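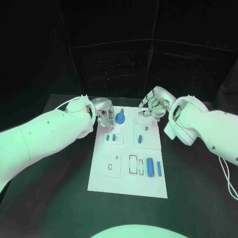

*White board on the dark table, October*

Up before 7 and couldn't go back to sleep, so I gave in and started the bread. What a morning for it! The kitchen was freezing and the dough from last night had crept right up to the lip of the bowl, all wobbly and full of bubbles. I used the Clirgate flour this time (the coarse one from the mill shop) and it drinks so much water, I kept adding splashes and it kept asking for more.

I've been reading up on the Maillard reaction all week and I'm completely hooked. All that color and smell is just sugars and proteins getting going in the heat! So I left the lid on for 30 minutes and then gave it 40 more without, which felt reckless, and the crust went the deepest brown I've ever had. It crackled on the rack. I stood there in my socks listening to it.

Ate the heel with too much butter. Then another slice, then one with the last of the Hirnness plum jam. 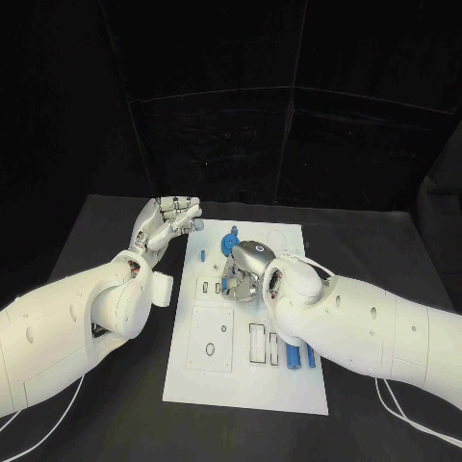 *The white board again, black cloth behind*

Walked down to Zovunetti in the afternoon for yeast and came home with olives, a lemon and a bag of rye flour I have no shelf for. The rye is going in tomorrow's loaf, maybe a quarter of the flour to start with, and I want to try caraway too. Fed the starter at 9 and put it on top of the fridge, where it's warmer. Must remember to buy more salt.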